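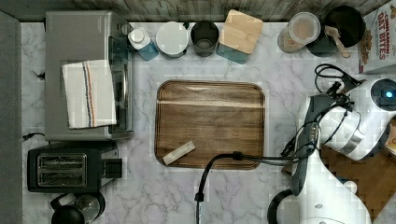
Search this site Go
Print this page | E-mail this page

Progress report to the Coseo Rural Travel Fund: Lornenton hut-to-hut walking route

What a season it has been up here! When we last wrote, the Lornenton route was a line on a map and a promise from a few farmers, and now people are walking it end to end with rucksacks on their backs. All 7 huts have been open since the spring, and walkers seem to love how simple we have kept them (bunks, blankets, a stove, a view). Breakfast is self-service, and a two-slot toaster, a toaster oven and a glass carafe on the worktop do for most people, who would sooner be out on the path by eight than sitting over a cooked plate.

Bookings

We took 645 bed nights up to the end of September, well ahead of what we put in the bid. The Fumer hut was the busiest by a long way, helped by the swimming spot below it, and the Baloyi hut filled up late in the season when the heather was out. Midweek is still quiet. We would like to try a lower midweek price next year and will send you the sums separately.

The path

The worst of the boggy stretch above Fumer now has stone underfoot, and the signs are up as far as the pass. We put in 161 waymarkers, many of them carried up by hand, and Harpreet Desjardins walked the whole line afterwards to check that each one could be seen from the last. Two still need moving, both near the river crossing, where the bracken grew much taller than we expected.

Luggage transfer

Slower going. Our first driver found other work in June, and for a few weeks we could only move bags between the lower huts. A taxi firm in Lornenton has now taken it on and walkers have been very kind about them.

Money and next steps

Spending is within budget apart from stone, which cost more to deliver than quoted. We have covered this from the leaflet money, as you agreed. Over the winter we will close the upper huts, mend the Baloyi roof and translate the route guide into French and German. Do come and walk a day of it with us in the spring!

Harpreet Desjardins
Route manager

Get our newsletter: enter your e-mail address Sign up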